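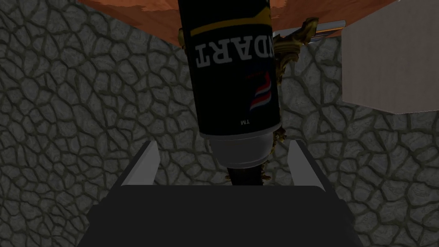 老石墙的勾缝：入冬前能做和不能做的事

老房通讯 07/09/2018

上期登了外墙排水沟的清理办法，之后收到不少来信，问得最多的是墙缝。有人家的灰缝一碰就掉粉，有人家的灰缝硬得像铁，旁边的石头却一层层剥落。这两种情况看起来相反，处理起来要从同一个问题入手：先弄清楚缝里现在是什么材料。

先看材料

老石墙砌筑时用的多半是石灰砂浆，有些地方掺黏土，有些地方只用黏土，外面再抹一层石灰。这类灰缝颜色偏浅，用旧钥匙能划出沟来，掰下一小块放进白醋里会冒细泡。水泥砂浆颜色偏青灰，划不动，敲上去声音发脆，多数是后来的人补上去的。需要说明的是，白醋只能看出里面有没有碳酸盐，砂子里混了石灰岩颗粒也会冒泡，所以不能只凭这一项下结论。拿不准的时候，多取几个位置，墙脚、窗下、檐口下面各取一点，放在不同的袋子里，袋子上写清楚位置。

Kekska老街的那几栋房子就是例子。最早的一栋门楣上刻着1714，正面的灰缝大部分还是原来的，背面靠厨房的一片在二十世纪重新勾过，用的是水泥。今年春天拆开来看，正面的石头棱角还在，背面的石头边缘已经酥了，手指可以捻下来。雨水进了墙，从水泥缝里出不去，只能从石头里往外走，盐分就留在石头表皮下面。冬天一冻，表皮跟着起壳。

这栋房子背面的水泥缝后来没有全部剔除。原因是有一段水泥和石头咬得太紧，硬剔会把石头边一起带下来。施工时只处理了已经开裂、能撬动的部分，其余留着，每年看一次。

剔缝

剔缝用手工具：一把窄平凿、一把小锤、一把硬毛刷。凿子的宽度要小于缝宽，不然一定会碰到石头。角磨机不建议用，圆片在不规则的毛石缝里转不过弯，留下的直切口以后怎么补都看得出来。

深度以缝宽的2倍为准，遇到松散的地方再往里清，清到结实的地方为止。缝底要清成方的，不要清成尖的，尖底的缝填不实。每次只剔一小片，当天剔的当天或第二天填上，不要整面墙全部剔空再回头填。石块较小、又是圆石砌的墙更要注意，圆石之间接触面小，灰一空，石头就可能松动。发现石头晃，先用木楔塞住，再填灰，木楔等灰硬了以后取出来，空洞补上。

清完以后从上往下刷，把浮灰刷干净，再用喷壶把缝打湿。打湿要提前，前一天傍晚喷一遍，施工前半小时再喷一遍，填灰的时候缝里应该是潮的，看不见流动的水。石灰砂浆最怕干墙吸水，水被吸走得太快，灰就成了一条粉。

配灰

毛石墙外墙一般用天然水硬性石灰，标号选低的。室内墙面、避风的内院，可以用石灰膏。砂子比石灰更关键，要用有粗有细的锐砂，不能用海滩砂，也不能全用细砂。颜色主要也是砂子给的，想和老灰接近，就到当地找砂，不要靠加色粉。

比例按体积算，一份石灰配两份半砂，用桶量，不要用锹估。水少加，拌好的灰抓在手里能成团，松开手不散，手掌上不留浆。拌好后放一会儿再拌一遍，常常不用再加水就变软了。

Gomier建材店现在有散装锐砂，可以自己带桶去装，也可以看筛分样品。Sirska砂场的砂偏黄，和老街那一带的灰缝颜色最接近，但是含泥量不稳定，买回来要先做沉降：玻璃瓶里装半瓶砂，加水摇匀，静置一夜，看上面那层泥有多厚。泥层明显的要洗过再用。

填缝和收面

深缝分层填，每层压实，上一层按得住、手指按下去只留浅印时再填下一层。一次填满的深缝外面干了里面还是软的，过一阵会在中间裂开。填的时候用窄勾缝刀，从托灰板上一条一条推进去，不要用抹子糊。

收面不要急。刚填完的灰面用铁抹子来回压，会压出一层光皮，水汽出不来。等到灰面开始发硬，用硬毛刷垂直拍打，把表面拍成稍微粗糙的样子，露出砂粒，同时把边上的细裂纹拍合。圆石墙的灰缝宁可略低于石面，不要漫到石头上。漫出来的薄边最先翘，翘起来就接雨水。

石头上沾到的灰，当天用干刷子刷掉。不要用湿海绵擦，一擦就是一层白雾，干了很难去除。用酸洗更不行，酸会顺着新缝往里走。

养护

这是最容易被省掉的一步。新缝要挂湿麻布，麻布离墙一掌宽，上端固定在木条上，每天早晚喷水。气温高、有风的日子中午再加一次。塑料布不能直接贴在墙上。脚手架外侧如果有网，不要提前拆，网可以挡太阳也可以挡急雨。

养护期间不能受冻。夜间有可能到零度的地方，填缝要停，给新灰留出硬化的时间。按我们这里往年的天气，外墙勾缝到十月上旬就该收尾，December以后连小修补也不要做。来不及做完的墙，把剔开的部分填好，没剔的就留到明年，不要为了赶进度往灰里加防冻剂或者掺水泥。

室内的石墙

把室内抹灰铲掉、露出毛石，这几年做的人很多。铲之前最好想一想，有些墙原本就是要抹灰的，砌的时候石头没有挑过面，灰缝宽窄不一，露出来以后掉灰严重，冬天也更冷。北墙和地下室的墙露石以后容易结露。已经露出来的，勾缝方法和外墙一样，灰可以细一些，养护时关小暖气。 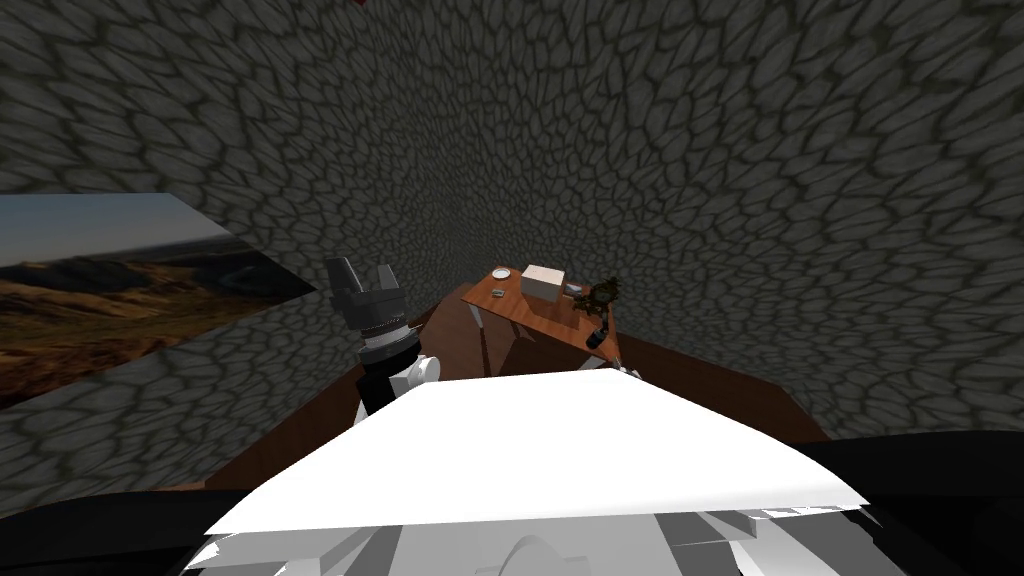
石墙与左侧的风景画。

石墙上挂画，钉子要打在灰缝里，不要打在石头上。石头里有看不见的纹理，一锤下去可能整片开裂。灰缝里打孔用小钻头，不开冲击，塞木栓，再拧螺钉。画框重的要用两个挂点，分在两条不同的缝上。毛石墙面不平，画框背后四角各贴一块软木垫，一来放得稳，二来背后能通风。墙如果还在返潮，先不要挂大幅的东西，画背后那一片干得最慢，霉也总是从那里开始。

新勾的室内墙，要等一个完整的采暖季过去再考虑挂重物。想给墙面做罩面的，可以刷很稀的石灰水，不要刷清漆。有来信问市面上的石材防水剂能不能用，我们的意见是室内不用，外墙也尽量不用。墙湿先查水从哪里来，多数时候是落水管、窗台滴水线和墙脚的土堆得太高。把墙脚的土降到室内地面以下，比在墙上刷什么都管用。

关于报价

今年有几户找人做外墙勾缝，报价差得很多。比价之前先看清单里写没写这几项：剔缝深度、石灰的种类和标号、砂子来源、养护由谁负责、脚手架放多少天。清单里只写“勾缝一项”的，开工以后容易扯皮。可以要求先做一块样板，做在背面或侧面，晾干以后再定，颜色和收面方式以样板为准，写进合同。湿的灰颜色深，当场看是看不准的。

Condori工坊可以提供样板，样板费2000，签约后从工程款里扣除，不签约不退。这一点事先问清楚。

另外，老街保护范围内的房子，正面勾缝属于要报备的修缮，背面和内院不用。报备表在镇公所窗口领，附一张现状照片和一份材料说明，一般两周内有答复。

秋季勾缝课

今年的实习课照旧在Kekska旧仓库后墙做，上午讲材料和认灰，下午上墙，从剔缝做到收面。名额30人，满了就排到明年春天。工具由我们准备，手套和护目镜请自带，石灰碱性强，不戴护目镜的不能上墙。不要穿毛衣来，灰沾上洗不掉。隐形眼镜也请换成普通眼镜。

午饭自理，仓库里有热水。下雨的话上墙部分改在棚下用练习墙做，课不取消。

想让我们看看自家灰样的，把样品装在写好位置的小袋里带来，每袋一小块就够。有照片更好，拍一张整面墙，再拍一张近处的，近处那张旁边放一把尺。

报名在通讯处登记，或者回复本期邮件，写明姓名、电话和房子大致年代。

下期登木窗下槛的更换，有做过的读者可以把尺寸和木料种类寄来，截稿在月底。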